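Serkanness Will Not Be Doing the Chair Dance Again, Thank You for Asking

By now you have probably had the Serkanness clip sent to you by at least one relative. It's the one where Imtiaz Patwary, who plays the brooding harbor pilot on Turnilcombe, does the entire chair routine from the new Mondal single in what looks like his own garage, in socks, next to a chest freezer. He does it well. He does it better than Mondal does it in the video, and Mondal had a choreographer and a wind machine.

For anyone who missed the background: Mondal put out "Leave the Porch Light" in June to polite applause and then not much. The song sat there all summer. Then someone noticed that the second chorus has a gap in it just long enough to spin a kitchen chair, sit on it backward and point at the ceiling, and now my dentist's receptionist can do it. Serkanness is the duo Patwary has with Nazma Mridha, his co-star and, depending on which fan account you follow, his fiancée, his cousin or his sworn enemy. (She is his co-star.) They picked the name for a charity lip-sync night and it stuck the way these things do.

The clip runs a little over a minute. Mridha comes in late, from the left, carrying her own chair, and misses the spin on purpose. I've watched it more than a person with deadlines should. Watch her face when he points at the ceiling. That is seven seasons of television training going into one eye roll.

Naturally there are already people who hate it. The main complaint is that actors shouldn't do dance challenges, a rule I don't remember us voting on. The other complaint comes from Rizwan Weerasinghe, formerly of the boy band Stananside, who posted his own version 2 days later with the caption "some of us trained for this." Rizwan, I say this as someone who owned the tour hoodie: you did train for this, and the chair still got away from you. It went into the drapes. The comments have been very kind about the drapes.

Mondal, for what it's worth, seems delighted. The single is back on the chart at number 290, a position I didn't know they bothered to print, and there's talk of a remix with an even longer gap in it. Pranab Sivakumar, who produced the original, told his followers he left that gap there by accident and would like everyone to stop calling him a genius. Give it a week. He'll come around to genius.

As for a second Serkanness video, Patwary was asked outside a screening and said no, never, his knees are finished. Mridha, standing right behind him, nodded yes the whole time. My money is on Mridha. Turnilcombe comes back with 3 new episodes in October 2019 and the network would have to be asleep to let those knees rest before the premiere.

Mahfuz Sheikh, who edits this newsletter and pretends to be above it all, wants me to mention that he can do the chair spin too. I have seen him do it. We had to move a lamp first, and then we had to move another lamp.

Next time: the Stananside reunion rumor, who started it, and why I suspect it was somebody with new drapes to pay for. Send me your own chair attempts in the meantime. I won't publish them without asking, but I will watch them at lunch.

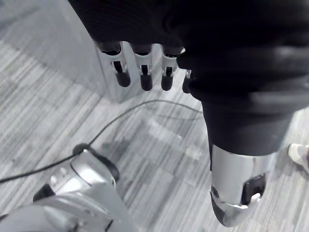
And if you're the reader who wrote in to say the point at the ceiling should come before the sit, I checked the video again, and you're wrong, but I enjoyed the diagram.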